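Fluorescent tube buzzing in big white room, replace tube or whole fixture?

Posted in Lighting & Electrical
Wed 5 April

cokton_steve
We moved into a unit in November. Big open room, white walls, high ceiling, the corrugated kind with ridges and beams. Tubes up under it. One of them buzzes. Not loud but its constant and by the afternoon everybody has a headache. Started a few weeks ago, seems worse in the mornings when the place is cold.

Already tried: turning the tube in its holders, wiping the dust off the ends. Quiet for a day, then back again.

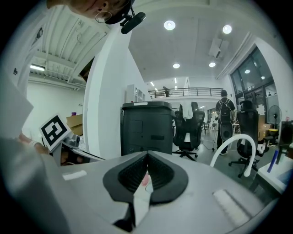
Landlord (Talukder) says tubes are on us, fixtures are on them. So I need to know which one it is before I call. Also getting up there is a pain, we have to move all the cardboard boxes stacked along the wall before a ladder fits. Would like to do that once. Anyone had this?

2 replies

Periklis Michailidis
Almost certainly the ballast. Old magnetic ones hum, and they get louder as they age. The tube itself rarely makes noise. Quick test: swap the buzzing tube with a quiet one from another fixture, same size and wattage obviously. Power off at the breaker first, not just the switch. If the buzz stays where it was, its the fixture and your landlord pays. If it moves with the tube, buy a tube.

Also check the cover and the screws holding the fixture to the beam. A loose cover on a metal ceiling can rattle like crazy, I had one at a shop I rented that was 100% the cover. Ten minutes with a screwdriver.

If it is the ballast ask them to go LED instead of putting in another ballast. You can get LED tubes that wire direct and skip the ballast completely, but that means rewiring the holders so let an electrician do it. Put it in writing to the landlord, photo of the fixture label too if you can read it up there.

Bana_rentals
just get leds. we did our whole place, 354 bucks for the lot incl. the guy who put them in, no more buzz. dont mix types in the same fixture tho

cokton_steve
Thanks both. Swapped 2 tubes over lunch, buzz stayed put. So fixture. Emailed Talukder, will see what they say. Leaving the boxes in the middle of the floor till then, not moving them agian.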